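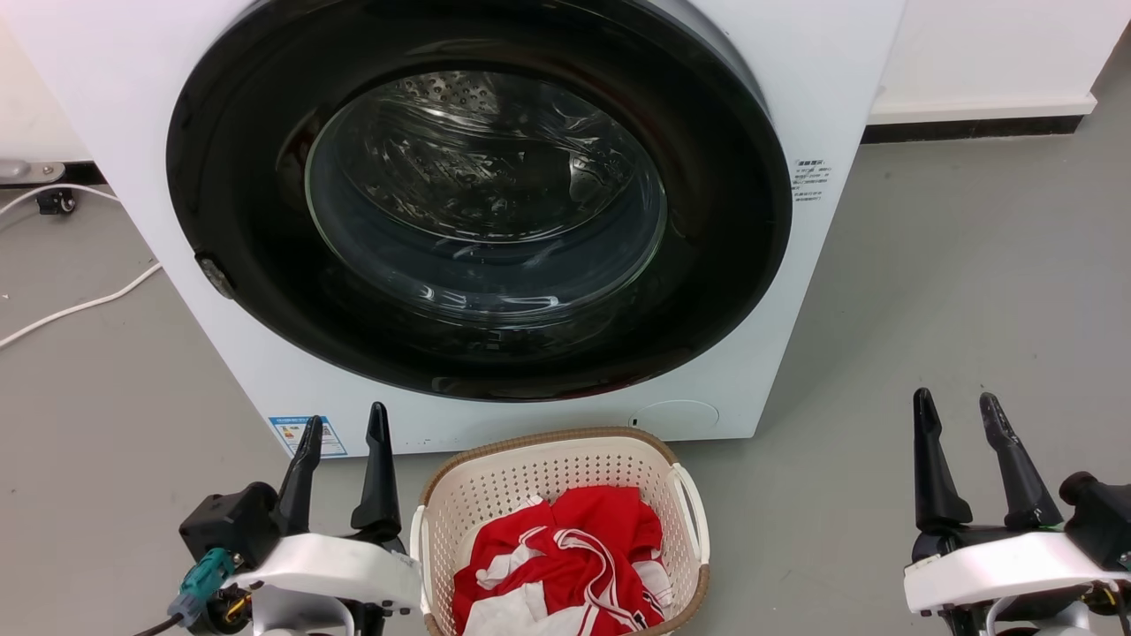

Sointu Salminen asks why the sensor puck has to be paired before it goes on the floor, when the old Promik ones could be dropped anywhere and found later. Short answer, the Ilto pucks go to sleep if they don't hear a hub. Pair first, place second. Same order for every puck in the house.

December
By Karthikeyan Sundaram
1,859 shares
59 comments

SECTION 6. LEAK ALARM: PAIRING, PLACING, TESTING

Hub should already be on the wall and showing a steady green light. If not go back to Section 5. Don't start here with a blinking hub, you'll be at it all evening.

You need: the hub, the pucks, a saucer, some tap water, a dry cloth, a pencil for the labels. Phone with the Varela app, logged in.

6.1 Pairing

1. Open the app. Tap Devices, then Add.
2. Pull the plastic tab out of the first puck. One beep.
3. Hold the puck next to the hub, button side up.
4. Press and hold the button until the light goes blue. Let go.
5. Wait. App says Found, then Ready. Don't press anything in between, it cancels.
6. Name it. Use the room and the appliance, "laundry washer", "kitchen sink". Not "puck" or "new one".
7. Write the same name on the label and stick it on top. Top only.
8. Next puck.

Note: if the app sticks on Found, close it all the way and open it again. The puck is usually in the list by then.

Note: pucks with an Ivis sticker on the box are the same as ours inside but need the firmware update before they'll pair. Settings, Update, leave the phone alone untill it's done.

CAUTION: Batteries come fitted. Do not swap in rechargeables, the low battery warning won't work right.

6.2 Placing

Metal feet down, touching the floor. They are the sensor. Carpet is no good, and neither is a rubber mat with ridges.

1. Washing machine: floor beside it, on the side where the hoses run. Not underneath if you can't get it back out without moving the machine.
2. Dishwasher: kickplate off, slide the puck in flat, kickplate back on.
3. Under sinks: back of the cabinet, below the trap. Move the bottles first.
4. Water heater: next to the drain pan. In the pan only if the pan is normally dry.
5. Toilet: behind the base, by the shutoff valve.

If you only have 2 pucks, laundry and water heater. Add the rest later.

Floors slope. Before you settle on a spot, pour a spoonful of water and see which way it runs, then dry it and put the puck on the low side.

CAUTION: Keep the puck and any wet cloth clear of outlets and extension cords. If there is already water on the floor near an outlet, stay off it and cut the power at the breaker panel first. If you'd have to stand in water to reach the panel, leave it and call an electrician.

6.3 Testing

Do it now, not next week. Warn whoever is asleep, the hub is loud.

1. Put a little water in the saucer. Enough to cover the bottom.
2. Set the puck in it, feet down.
3. Hub alarm should start, and the phone alert right after.
4. Check the name on the alert matches the label on the puck. Two swapped names is the most common mistake we get calls on.
5. Lift the puck out and dry the feet well. Alarm stops by itself.
6. Back to its spot. Repeat for the others.

No hub alarm: puck isn't paired, or the feet aren't in the water. Back to 6.1.
Hub alarm but no phone alert: notifications are off for the app. Phone settings, not app settings.
Phone alert but hub silent: volume. Small wheel on the left side of the hub.
Alarm won't stop: feet still damp. Dry them again, check under the rim.

6.4 If it goes off for real

1. Look at the name on the alert. Go there.
2. Stop the appliance if you can do that safely. Do not open the door on a washer that's full.
3. Close the valve for that appliance. Clockwise.
4. Valve stuck or still leaking, close the house main. You should know where it is allready, if not find it today and tag it.
5. Mop up, then mute the hub from the app. Mute lasts an hour, then it sounds again if the puck is still wet.

Note: Mute is not Off. There is no Off. Unplugging the hub puts it on backup battery.

6.5 Upkeep

Run the saucer test every six months. Wipe the feet while you're at it, lint and soap film build up in laundry rooms specially. Low battery is one chirp a minute plus a yellow dot in the app.

After moving any appliance, put the puck back and test again. Same after a new hose.

Going away, see Section 7, auto shutoff valve (sold separately).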